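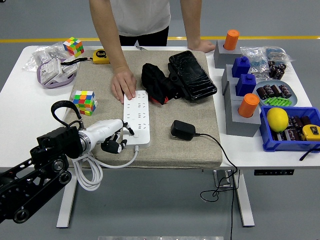 One finger on the button, one hand holding the strip flat. The table test at Murnley. Photo: Palell

What the arm really costs

By Nafula Rweyemamu
2019-12-29

The quote was the easy part. Two pages, one arm, one hand with fingers, a price at the bottom. Iulian Lazăr signed it in August and figured he was done spending.

He wasn't.

Lazăr runs the bench shop at Murnley, where small electrical goods get checked, sorted and sent back out. Power strips, adapters, chargers, bins of capacitors. Fiddly stuff. He wanted a robot for the dull end of it and he had one budget line to get it from. By the time the arm could press a switch on a power strip, that line was gone and he was into the next one.

"I budgeted for a machine," he says. "I should of budgeted for a table."

He means it. The table matters. So does the mat on top, the cable runs, the bins, the floor space, the yellow line you tape down and then argue over. Then there's the time of whoever stands across from the arm and holds things still. On his first sheet all of that came to zero.

So, for anyone filling in next year's numbers, some notes from his second sheet.

Hand or gripper. A hand with fingers costs more to buy and more to keep running. Palell, who sold Murnley the arm, offered both. A plain two-jaw gripper will pick up a box all day long. It's less happy with a small round button, or a cord that won't lie straight. Lazăr went for fingers and doesn't regret it, but he'd price a spare set up front. He didn't. Lead time was 17 days and the arm sat.

People. Put a name and hours next to the robot or they come out of somebody else's job. Murnley gave it 22 hours a week to start. Mostly that's one person at the far side of the table, steadying the strip, moving things, putting them back.

Clutter. Sounds silly, but buy some. A clean table makes for a nice demo and doesn't tell you much. Murnley's has tape measures on it, Rubik's cubes, colored blocks, bags of small parts, even a lemon in with the capacitors. If the arm is only ever going to see one strip on one mat, fine. If not, set the table up like a bad afternoon and budget for the slower weeks.

Software. Zolport quoted a yearly fee, Pascu wanted a bigger sum once and then support by the hour. On paper Pascu was cheaper after year 2. Lazăr took the yearly fee anyway – he wasn't sure he'd still want the thing in year 2, and a fee can be stopped. Ask both what happens to your settings if you leave. Get the answer in writting.

Power and cable. Cords hang, loop and snag. Pay an electrician for one visit before the arm shows up and one after.

Contingency. The old rule at Murnley was ten percent. Lazăr's second sheet came in 48 percent over the first, with nothing broken and nobody hurt. Just all the stuff around the robot.

Would he do it again? Yes, he says, but on a lease, and with the table ordered first. He's pricing a second bench now. The sheet for that one has more rows than the first had, and the arm is on row nine.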